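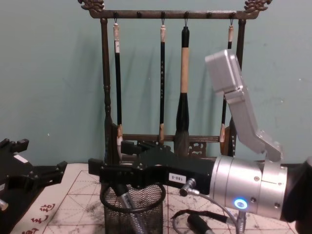 Quatro pincéis pendurados no suporte de madeira escura, com os remates esculpidos em volutas.

Comecei na caligrafia como muita gente começa: com um estojo barato, um frasco de tinta e os pincéis todos ao molho dentro de um copo, de pelo para cima. Durou um inverno. O maior ficou torto de vez, e eu ainda andei uns tempos a fingir que aquilo era estilo!

Foi na oficina de Menport, numa tarde de abril, que percebi que um pincel tem de estar pendurado. A água desce pela ponta em vez de se meter na virola, a cola aguenta-se e o pelo seca direito (ou quase, vá). Voltei para casa com vontade de um suporte a sério e dei com o catálogo da Drallau, onde os mais simples custavam 40 euros e os trabalhados chegavam aos 85. Já sabem por qual me apaixonei, não sabem?

Gosto dos exageros destas peças. A barra de cima acaba em duas volutas que lembram dragões, o poste esquerdo é todo torneado, às continhas, e em baixo há um painelzinho rendilhado que apanha pó com uma dedicação admirável – limpo-o com um pincel velho, claro. Contra uma parede verde-azulada clara, a madeira escura fica linda.

E depois há os pincéis. Os finos, de cabo preto, são os que uso para letra pequena e para assinar. O grosso, de cabo claro e pelo cinzento-acastanhado, é outra conversa: bebe tinta que se farta e pede o braço inteiro, do ombro para baixo. As primeiras folhas que fiz com um assim pareciam acidentes. Na Gronley vendem papel de treino em blocos e é nele que estrago tudo o que tenho para estragar, sem remorsos.

Quanto à lavagem, sou chata. Água morna, nunca quente, nada de detergente, e aperto o pelo com os dedos até a água sair quase limpa. Espero umas 8 horas antes de voltar a pegar no grosso, e as tampas só voltam ao sítio no dia seguinte – esta aprendi à custa de um pincel bolorento e de um cheiro que não desejo a ninguém.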